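Can a robot arm tidy a playroom yet? Project report, robotics elective
Abdelilah Fahmy
July 1, 2025

The question for our group was simple: can a machine put toys away without help? Picking up toys looks like an easy chore. It is hard for a gripper because no two items feel the same. A plush toy gives way when it is squeezed, and a smooth plastic one slides.

We planned 40 tries for each type of toy and wrote down every result, including the ones where the arm stopped on its own. A try counted as a success only if the toy ended up in the bin and stayed there.
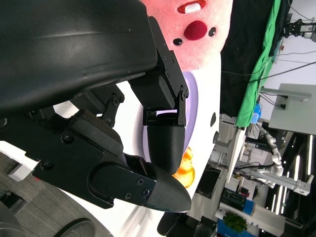

Over the whole project we logged 464 tries, and 117 of them failed. Most failures came at the moment of closing the fingers. With soft toys the arm often took hold of the fuzz and lost the toy on the way up. With hard toys the usual problem was a grip too close to one end.

Speed was the other weak point. A child in a hurry would beat the arm easily. We also had to set the toys out again after each try, so a person was never far away.

Our answer is that the arm can do part of the job, slowly, when the toys are spread out. It can't deal with a pile. Next term's group should start with the piles and keep our log sheet.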